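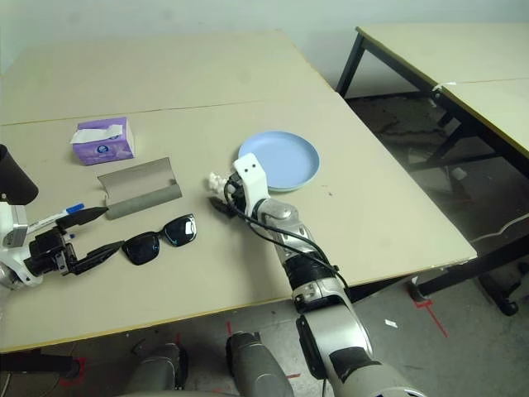 House rules for the two-arm table

Dec 24, 2019, by Teresa Zawadzka
2 min read

I rewrote our rules for tabletop work this month. The old sheet came from Clelden and was written for a fenced cell with one arm. Ours has two arms that share the same surface, and half of the sheet made no sense for that.

Rule one is about floor tape. If the base moves off its marks, work stops until it is back on them. People used to nudge it with a foot and carry on.

Rule two: one arm moves into the middle of the table at a time. The other one holds still on its own side with its fingers open. Dimitriou wanted a software lock for this and we will get one in June. Until then it is the operator's job.

Rule three covers small objects. Markers, glasses, tissues and plates all go on the approved list, but each has to be reachable without a finger touching anything next to it.
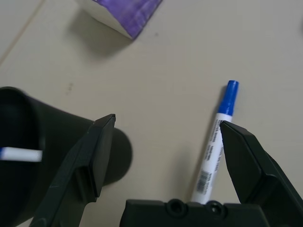 Markers cause most of the arguments. I want the fingers on the barrel and clear of the cap, and I want the approach stopped and checked before closing. Vinis thinks the check is a waste of time. It adds 3 seconds per pick and I can live with that.

Anything with a case goes back in the case before the next task starts. Used tissue goes on the plate and stays off the bare table. 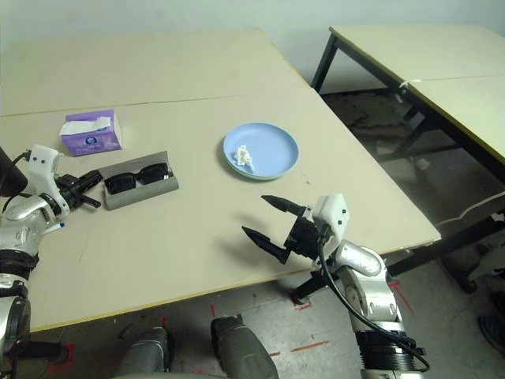 FILED UNDER: SAFE WORKING

Cables are still open. The Skandside people tie theirs along the full length of the arm. We leave a loop so the wrist can turn, and I haven't written a limit for how big the loop can be. If you have a number that works for you, send it to me and I'll add it to the next version.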